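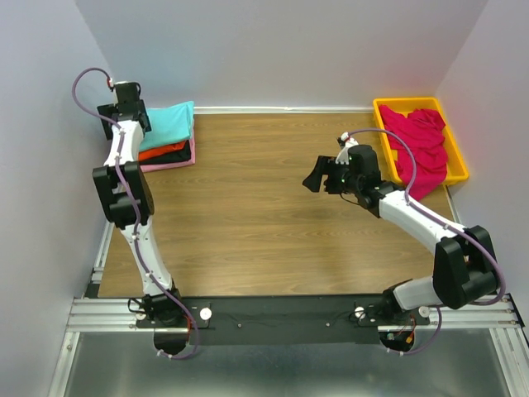

Folding station 2, Sarar garment reuse room, Porano building. Walk-through inspection by Charmaine Chauke, 6 January 2022. Follow-up to the December visit, same form, items marked OK, FIX or WATCH. The station was checked in use. Finished pieces were stacked against the back wall, turquoise on top, then orange-red, black and pink, and the yellow tray was in the back right corner with a pink garment hanging over its front edge. That last point is picked up under item 5.

1. Work surface
Status: OK
Ran a bare hand and then a nylon stocking over the whole top. No snags. Wood-grain finish is sound, no lifting along the front. Wipe down at shift change as before.

2. Trim at the back wall
Status: WATCH
White strip is in place along the full length. Lint collects where it meets the table and the cloth picks it up again. Brush it out at the end of each shift. The vacuum nozzle kept at station 3 fits.

3. Table frame
Status: OK
Corner bolts checked with a hex key, none turned. Edges of the aluminum rail felt by hand, no burrs. Table height not changed from last visit.

4. Handling of single garments
Status: OK
Light knits should be picked up by a small pinch of cloth and lifted straight, with no dragging across the table. Checked on the turquoise piece. No pulled threads found on it afterward. 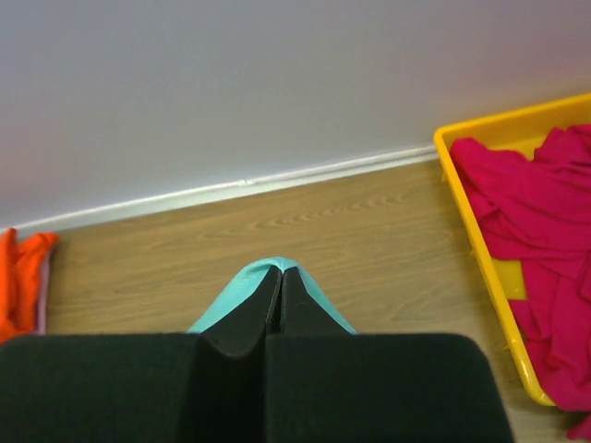 Item 4. Turquoise cloth held at the pinch point, yellow tray behind.

Keep buttons and zippers away from the pinch point. Anything with a metal zipper goes to the Manalo bench.

5. Tray for unfolded items
Status: FIX
Garments must sit inside the raised rim. A sleeve or hem over the edge gets caught under the next piece and the tray moves with it. Load fewer items at a time. If the tray still slides, put a rubber mat under it (stock shelf, Trodano box). Recheck at next visit.

6. Finished stack
Status: WATCH
Stack was stable and stood clear of the tray. The bottom piece stuck out a little past the others. Put the widest fold at the bottom, square the edges before adding the next one, and move the stack to the shelf before it leans. Height limit stays at 130 mm.

7. Two-point lift
Status: OK
Larger pieces are held at two ends before folding. Both holds should be on a single layer of cloth. If one end is higher than the other, level it before laying the piece down, otherwise the fold line comes out crooked and the piece has to be done over.

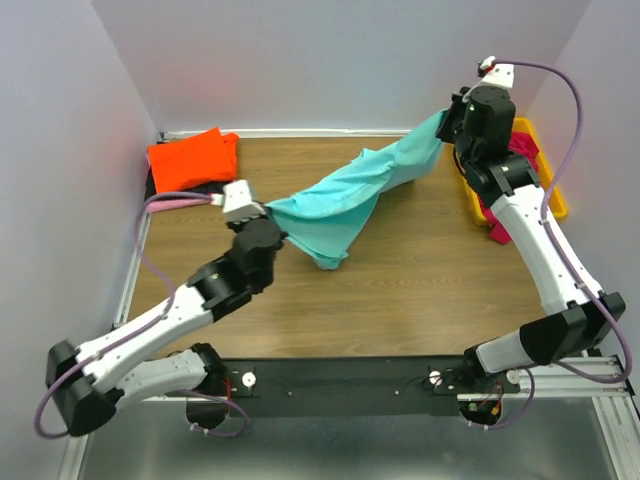

Item 7. Turquoise cloth held at both ends, right end lifted off the table.

8. Cables and loose items
Status: WATCH
Purple cable hangs over the left edge of the table. Keep carts and coat hooks away from that side. No cups, scissors or pin boxes on the work surface at any time.

9. Paperwork
Status: FIX
Cleaning log has no entries for the last week of December. Restart it on form 112 and hang it by the door.

Result: passed with 2 items to fix (5 and 9).
C. Chauke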